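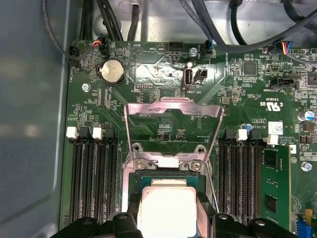
**Figure 22.1** A processor between the gripper fingers, just above its socket, from the wrist camera. The load plate is open.

# Chapter 22: Programs That Touch Things

In the last three chapters the robot moved through free space. The planner found a path, the controller followed it, and the worst result of a small error was a hand that stopped a little to one side of where it should have been. This chapter is about the last short stretch of a motion, when the part in the gripper meets the part it is going into. Most of the code you have written so far will still run there. A good deal of it will do the wrong thing.

The running task is placing a processor in the socket of a desktop computer's motherboard. It is a good task to learn on. The part is small and flat, the target is fixed, and the motion looks simple enough to write in an afternoon: go above the socket, go down, let go. A first version usually does fit on one page. The work is in what the program knows at each step, how well it knows it, and what it does when it is wrong.

The example code was written for the Ister motion server, which you installed in Chapter 19. Task scripts are written in Dedent, as before. If you are using a different server, look for three features: a Cartesian move that can be stopped by a condition, a way to set stiffness separately on each axis, and a log that records commands and measurements on the same clock.

## 22.1 What the program has to know

A person doing this job glances at the board, lines up the corner mark, and lowers the processor by feel. Each part of that has to be written down for a robot, and it helps to start with a list of coordinate frames and not a list of moves.

Our task uses five:

- **base** - fixed to the foot of the arm
- **tool** - fixed to the gripper, between the fingertips
- **camera** - fixed to the wrist camera
- **part** - fixed to the processor, with its origin at the center of the underside
- **socket** - fixed to the motherboard, with its origin at the center of the contact field

The goal of the whole chapter can be stated with the last two. The task is done when **part** and **socket** coincide. Everything else exists to get an estimate of how far apart they are and to reduce that distance safely.

The estimate comes through a chain. The arm reports base to tool. The calibration in Chapter 17 gave tool to camera. The vision node gives camera to socket. The grasp gives tool to part. Every link has an error, and the errors add. Students often spend a week improving the link they like best, which is usually vision, when the largest error is in the grasp. A part that has shifted between the fingers carries its error through every later step, and no amount of care in locating the socket will remove it.

For this reason the script in Section 22.4 measures the part after it has been picked up. It does not assume that the part sits in the fingers the way it sat in the tray.

## 22.2 Two views of one job

The view in Figure 22.1 is close to the work. The edges of the part and the target are both in it, so the program can measure one against the other directly. When both are found in the same image, an error in the tool-to-camera calibration largely cancels, provided the two are at nearly the same depth. This is the main argument for putting a camera on the wrist.

The view also has costs. The heat spreader is a bright metal surface and it glares. An edge detector tuned on a dull part will find the border of the bright patch and report it as the border of the processor. The gripper fingers fill part of the image. And once the part is low enough, it hides the contacts that the program wants to look at.

A fixed camera has the opposite strengths. It sees the arm, the case, and the fixture together, and its view of the board stays the same as the arm moves, except where the arm blocks it. It is a poor tool for fine alignment and a good one for checking that the world is in the state the script expects.

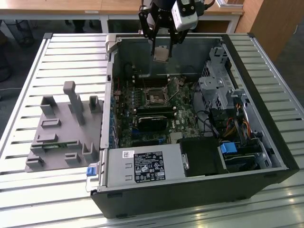

**Figure 22.2** The same task from a fixed camera. The wrist camera is mounted on the side of the gripper, and the fixture tray is to the left of the computer.

We use the fixed view for questions with a yes or no answer. Is the case present? Is the retention bracket raised? Is the gripper holding a part? We use the wrist view for numbers. Keeping these roles apart makes the code easier to test. A yes-or-no check can be run on a folder of saved images with no robot attached, and the folder can grow every time the check gets one wrong.

Do not mix poses from the two cameras by averaging them. If you need to combine them, use the filter from Chapter 14 and give each measurement its own covariance. An average treats a coarse measurement and a fine one as equals.

### Working out what is in the way

The planner also needs a model of the obstacles. In a bare cell this is a table and perhaps a wall. Inside a computer case it includes the walls of the chassis, the memory slots beside the socket, the raised load plate, and cables. The first three are rigid and can be modeled as boxes with a margin. Cables are harder. They do not stay where the model puts them, and a box large enough to cover all their likely positions may close off the only good approach.

Our practice is to mark cable regions as *slow* instead of *forbidden*. The planner may pass through a slow region at reduced speed with the contact monitor turned on. It is a compromise, and Section 22.6 shows a case where it fails.

The gripper is part of the obstacle problem too. A frequent mistake is to check the arm for collision and leave out whatever has been bolted to the hand. A wrist camera sticks out to one side, and its cable trails behind it. Both belong in the collision model. Choose the wrist rotation so that the camera is over open space when the fingers are at their lowest point.

## 22.3 From position to force

Position control answers the question "where should the hand be?" and uses as much force as needed to get there, up to a limit. In free space that is what we want. In contact it is dangerous, because a very small position error against a stiff surface produces a large force. The contacts in a processor socket bend easily, and a bent one can mean a new motherboard.

The remedy is to change the question shortly before contact. The script makes the switch in three steps.

1. **Approach.** Ordinary position control, to a point above the socket. The script then takes the wrist measurement and corrects the lateral position and rotation.
2. **Guarded descent.** The hand moves straight down at low speed. The move ends when the measured vertical force passes a threshold or when the hand reaches a depth limit, whichever comes first.
3. **Settle.** Stiffness is lowered on the two horizontal axes and kept moderate on the vertical one. The part is free to shift a little under its own contact forces. The script then compares the final height with the height expected for a seated part.

Both endings of step 2 matter. Reaching the threshold too high means the part has landed on something that is not the socket floor, often its rim. Reaching the depth limit without contact means there is no part in the fingers, or the socket is lower than the model says. A script that treats "the move ended" as success will carry on happily in both cases.

In Dedent the descent looks like this:

```
descend:
 move tool down
 speed slow
 until force.z > contact_limit
 or depth > depth_limit
 if stopped_by depth_limit:
 goto no_contact
 if height > rim_height:
 goto landed_high
 goto settle
```

The named limits are kept in a separate file. Do not type numbers into the move itself. You will change them many times, and you will want to know which values were in force when a given log was recorded.

### Rates

The Ister server closes its force loop at 1,000 Hz. The task script runs at 40 Hz. This difference decides where a stop condition must live. If the script reads the force, compares it with the limit, and then sends a stop, the hand may travel for a full script cycle before anything happens. If the condition is sent to the server with the move, as in the listing, the test is made inside the fast loop.

The rule for this chapter is simple. Anything that protects the hardware is evaluated on the server. Anything that decides what to do next is evaluated in the script. When you are unsure which kind you have, put it on the server.

## 22.4 The task as a state machine

The descent listing already has three ways out, and the full task has many more. Written as nested conditions it soon becomes hard to read, so we write it as a state machine. Each state has one action, a list of exits, and a time limit.

The table gives the states used in the rest of the chapter.

| State | Action | Exits to |
|---|---|---|
| check_cell | fixed-camera checks | measure_part, stop |
| measure_part | locate part in fingers | approach, regrasp |
| approach | move above socket, correct | descend, retreat |
| descend | guarded move down | settle, landed_high, no_contact |
| landed_high | lift and measure again | approach, stop |
| no_contact | stop motion, hold height | retreat |
| settle | lower stiffness, check height | release, retreat |
| release | open fingers, rise | done |
| regrasp | return part to fixture, pick again | measure_part, stop |
| retreat | rise to safe height | check_cell, stop |

Notice that `release` has only one normal exit. Once the fingers open, the script can no longer correct the part, so every check that could fail is placed ahead of it. Notice also that `landed_high` lifts before it measures. Sliding the part sideways while it presses on the contacts is the one motion this task must never make.

Set the ring log to hold 2,000 samples before you run anything, and save it on every exit to `retreat` or `stop`. Section 22.5 begins with reading one of these logs line by line.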